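The Mat at Suvley Road

Part one

Marjan Talebi had the keys in her coat and the coat was on somebody else's chair. That's how it started, late. Eleven boxes to go and the bus out of Cotora leaving at 4 and the landlord already downstairs, coughing so she'd hear him.

"You're not packed," he called up.

"I'm packed."

She wasn't packed. She had the kettle in one hand and a lamp in the other and no idea where either was going. July, windows open, the whole street frying onions. Her shirt stuck to her back.

Her aunt's room was last. She'd left it for last on purpose. Did the kitchen, did the hall, did the awful cupboard with the paint cans, and then there was only the one door, and she stood there like a kid sent to apologize.

It still smelled of her. Rosewater, cough drops, the oil she rubbed in her knees. The straw mat was on the bed where it had always been, summer and winter, because her aunt said a mattress was a thing for drowning in.

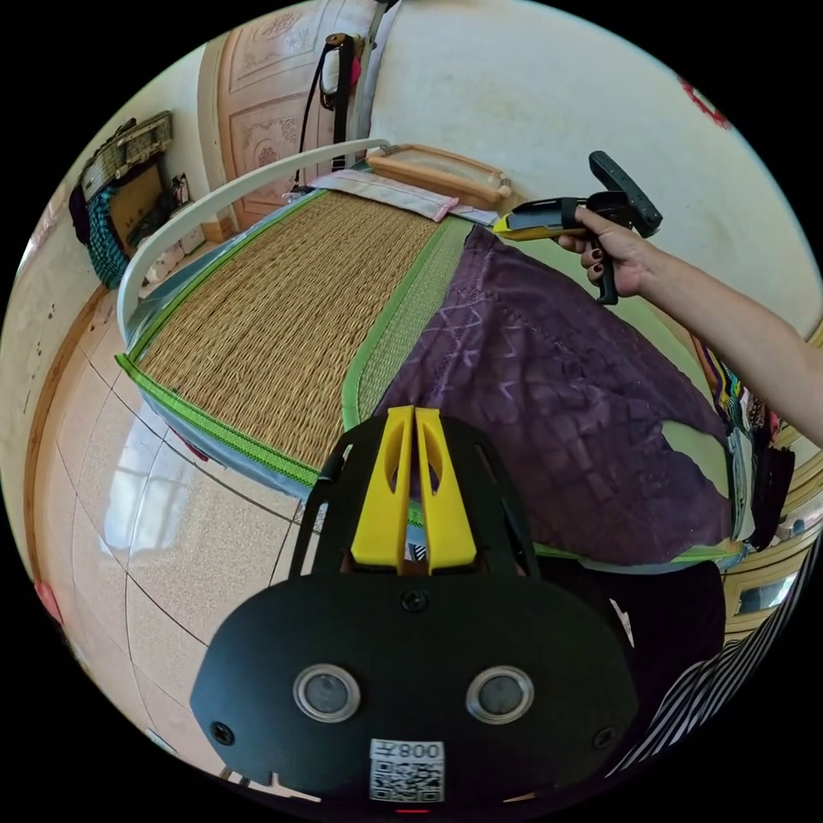 The bed, with the mat on it and the purple cloth.

She sat down on the floor. Didn't mean to. Four minutes, she told herself. Then boxes.

The mat had come from Trikura, thirty years back, rolled up on the roof of a car that didn't make it the whole way. Her aunt told that story every New Year and every New Year the road got longer. The car died outside the Soltani bakery. They pushed it. No — they slept in it. No, listen, a man came with a mule. Marjan had heard all of them and never once asked which was true, and now there was a question with no place to put it.

"Marjan!" The landlord again. "The lady is here about the room!"

What lady.

Footsteps on the stairs, quick ones, and then a woman in the doorway with a bicycle helmet on, out of breath, holding an envelope against her chest.

"Sorry. Sorry, he said go up. I'm Catarina. Leitão. I'm taking the room, I think? From tonight? He said it was empty."

"It's not empty."

"No," said Catarina. "I see that."

They looked at each other. Downstairs the coughing had stopped, so he was listening.

"I've got a bus," Marjan said. Stupid thing to say. It came out like a threat.

Catarina took off the helmet. Her hair was flat on one side. "I can carry," she said. "I'm good at carrying. I've moved 8 times, I'm practicly a professional."

So they carried. Not much talking. Boxes down, boxes into the van that Marjan's cousin had parked half on the sidewalk with the flashers going. The landlord stood in the way and gave advice. Catarina told him to hold the door and he was so surprised he held it.

Third trip, on the landing, Catarina stopped with a box of plates on her hip.

"What number was her bus?"

"What?"

"Your aunt. There's a pass taped inside the closet. I wasn't snooping, I was looking for hangers."

"244," said Marjan. "To the market. She got on at the wrong end so she could ride it all the way around." And then she had to put her own box down for a second and look hard at the wallpaper.

Catarina looked at the wallpaper too. It was bad wallpaper. They gave it a good long while.

"Clothes next?" Catarina said.

"Clothes next."

They folded in the bedroom with the radio on. Her aunt kept everything. 21 scarves, a wool vest for a man Marjan had never met, a child's pajama top that turned out to be hers, with the button she'd chewed. She held it up. Catarina laughed, then checked to see if that was allowed, and it was.

The piles got taller. The bus got closer. Ten past three. Twenty past.

"You could leave some of it," Catarina said, not looking up from a sleeve. "Till you've got a place set up. I own one suitcase and a plant. I'm not going to fill that closet."

"You don't even know me."

"I know you chew buttons."

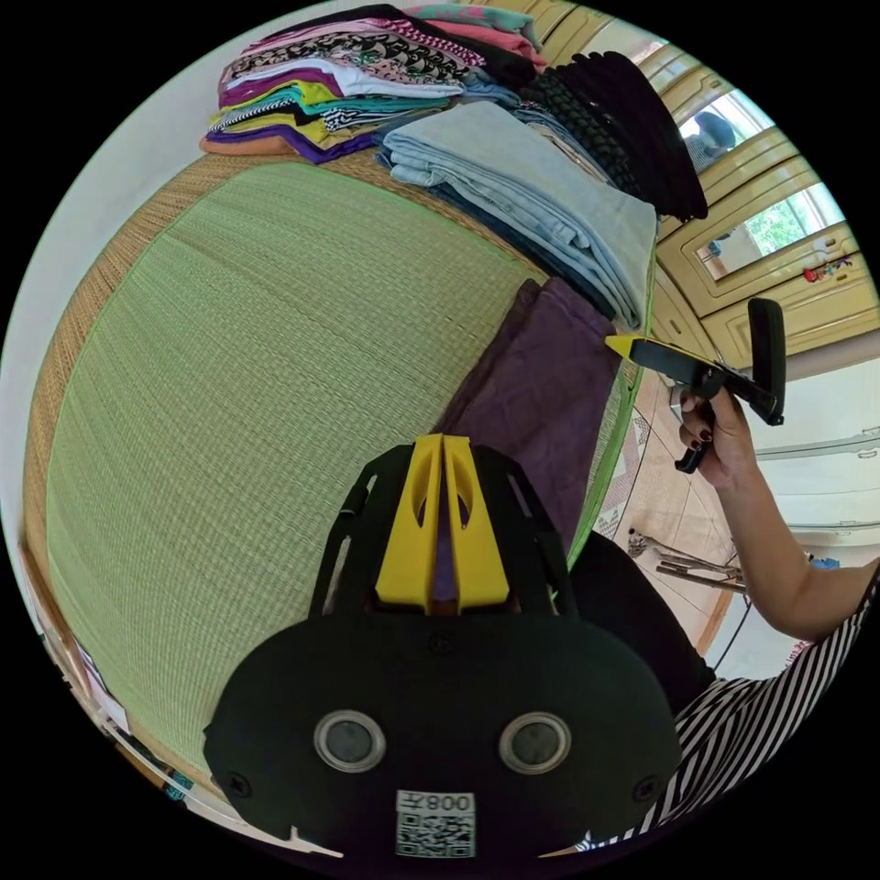 Part two

She missed the bus. The cousin drove off with the boxes and the plates and her phone charger, and teh two of them sat on the front steps eating bread out of the bag, and the landlord came out and asked who, exactly, was paying for tonight.

"Me," said Catarina, and gave him the envelope.

"And her?"

"She's visiting."

He counted it twice and went in. Marjan picked sesame off her knee.

"Did I tell you about the mule?" she said.

"What mule?"

"Okay. So there was this car."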